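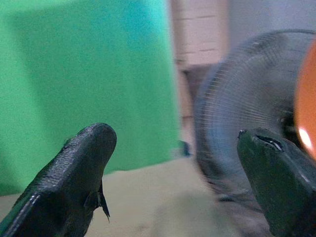
Chapter 4
Seasonality and the Small Lodging Business

Learning outcomes

After studying this chapter, you should be able to:
explain the difference between natural and institutional causes of seasonality;
calculate the monthly occupancy rate of a small property and read it together with the average room rate;
compare the options which an owner has in the shoulder season;
discuss the effects of a short season on staff and on the host community.

Key terms
seasonality, shoulder season, occupancy rate, average room rate, fixed cost, variable cost, minimum stay, host community

Opening case: Two winters at Stenska Lodge

Stenska Lodge stands at the end of a valley road, at the foot of a ski hill with one chairlift. When Kumudini Howlader bought the property, she received from the former owner a box of guest books and one piece of advice, to close after the snow and open again before it. In her first year she followed it. The rooms were full in February, and in the holiday weeks before that, and the dining room had to be served in two sittings. Then the season ended, the cooks and the housekeepers left the valley, and for seven months the building earned nothing while the mortgage, the insurance and the property tax continued to be paid.

The next autumn she could not find the same cooks. They had taken year-round positions in the city, and the training had to be started from zero. Guests who had stayed in both winters noticed the difference and mentioned it in their comments, mostly in a polite way.

Howlader then asked for help from Souad Hajji, a consultant who had worked for several years with family inns in the mountains. Hajji did not begin with marketing. She asked for the costs of each month, and she separated those which depend on the number of guests from those which do not. The lodge had fixed costs of 200 dollars a day, open or closed. Keeping a small part of the house open in summer, with one cook and one housekeeper, would add another 200 dollars a day. The question was therefore how many rooms must be sold, and at which price, before the second amount was covered. You will do this calculation yourself in Exercise 2.

The lodge opened the following summer for walkers and cyclists, at a lower rate and with a minimum stay of two nights. It was not a full success. The first weeks were rainy, and the village bakery, on which the breakfast depended, was closed for its own holidays. But both employees stayed on until winter — and one of them is still at the lodge today.

4.1 What is seasonality?

In tourism, we speak of seasonality when the demand for a place rises and falls in a pattern that repeats itself each year. A single bad month is not seasonality. A month that is bad every year is.

The causes are usually divided into two groups. Natural causes are linked to climate: snow, temperature, hours of daylight, the height of the water in a river. Institutional causes come from the decisions of people, such as school holidays, religious feasts, the dates of festivals and trade fairs. The two groups often act together. A ski village has its snow from nature, but its fullest week is decided by the school calendar.

The size of the host community is also of importance. In a village of 3,000 residents, a full season is felt in the grocery store, at the medical clinic and in the price of rental apartments. We will return to this point in Section 4.5.

Before you read further

Think of a place you know that receives visitors. In which months are its hotels full, and which of the two groups of causes explains it better? Write down your answer and keep it for the discussion at the end of the chapter.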